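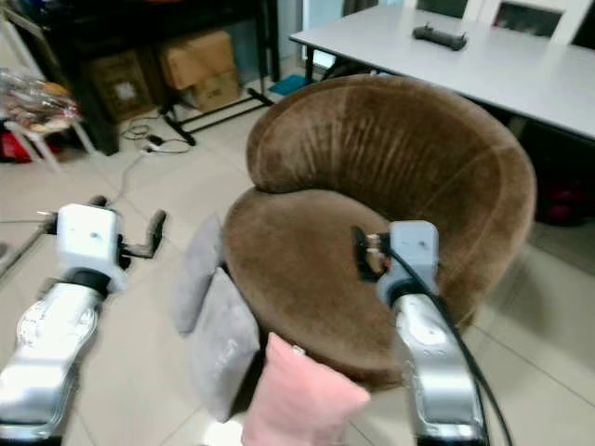 Cushion day, right arm down on the seat.

1/19/18

Rules day, and I loved it! Zakhar and I finally wrote the Wanura handling rules out in full, after weeks of everyone keeping a private version in their head. Rule one took us most of the morning: before the arms are enabled, whoever is running the session says so out loud and waits for an answer. A nod doesn't count. Gonçalo wanted it to cover the arms being switched off as well, and he's right, so it does now.
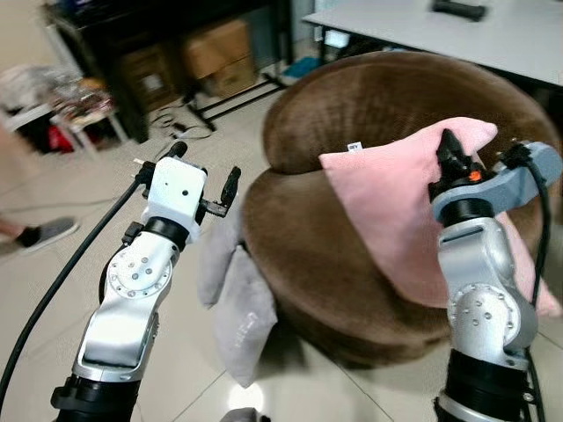
Then we got into force limits, my favorite part. The old sheet had one number for everything, and a cushion and a table edge shouldn't share a number. We split it into soft and hard contact, with a line for who may change either one (two people, both initials). The log is up to 3438 entries and 565 of them have no initials at all, so that habit starts now! 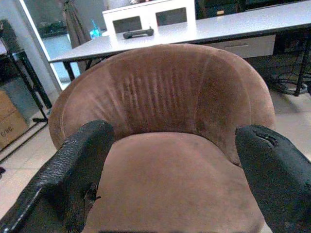

Inspection comes next, and I've got the draft open beside me as I write. Fingers get looked over before every session, both sides, with a note in the log. The coating is torn near the top of the right one, and the old checklist had no box for that, just "gripper OK." I want a box per finger and a plain rule on how big a tear means swap it. Zakhar says 17 boxes is plenty for one page. I'm going to ask for 18 on Monday.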